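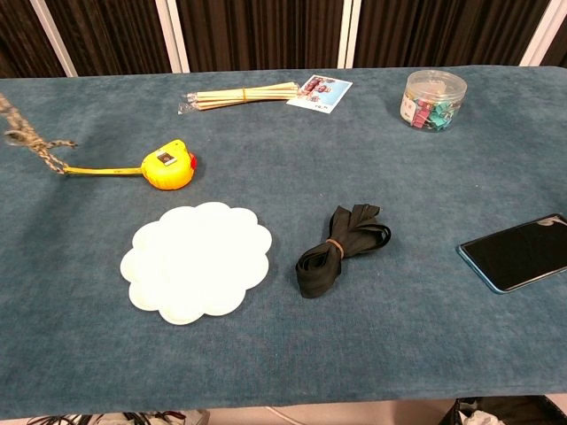
November, small bench, after lunch

I finally got to the velvet question this afternoon, which I have been promising everyone since we moved the table over by the curtain. The blue-gray cloth is lovely to lay things on – soft, quiet, nothing rolls – but it collects lint like nothing else I have ever owned. I went over it with the roller before I put anything down and there were still specks all across it when I looked again. Thu Lại thinks we should give up on rollers and try a damp rubber glove, the way her aunt does the sofa. I'm willing to try anything once.

The point of today was to go through the odds and ends for the Pliston table settings and decide what stays in the kit and what goes back in the drawers. I spread things out instead of digging through the box, and I do think better that way, even if it takes up the whole afternoon.

The yellow tape measure stays, no argument. I like having one at this table so that I don't have to walk across to the saw side every time I want a length. Please pull the blade in when you are finished with it, and I will try to do the same!

The braided twine I am fond of, all those beiges and grays and browns twisted together, but the frayed part with the knot in it has to be dealt with. My plan is to cut on either side of the knot, whip both ends with thread, and keep whatever is left for tying. If anyone was saving it for something, speak up before I get the scissors out. I will hold off until 3 tomorrow.

As for the thin sticks, they can stay in their bundle. The rubber band does the job and I would like the plastic left on the ends for now, so they stay clean. I want 40 of them for the Quartey trays and haven't checked yet what we have in the drawer, so that is the first job for the morning. If we are short I'll add them to the Dukuleck order, which has to go in anyway for glue and sandpaper.

One more thing while I think of it: I still like the dark brown curtain behind the table. Thu would prefer something lighter, and she may be right come winter when the afternoons get gloomy, but the pleats hang nicely and I'm not ready to take it down. We agreed to talk about it again after the Quartey trays are out the door.

Left to do: lint, twine ends, stick count, order.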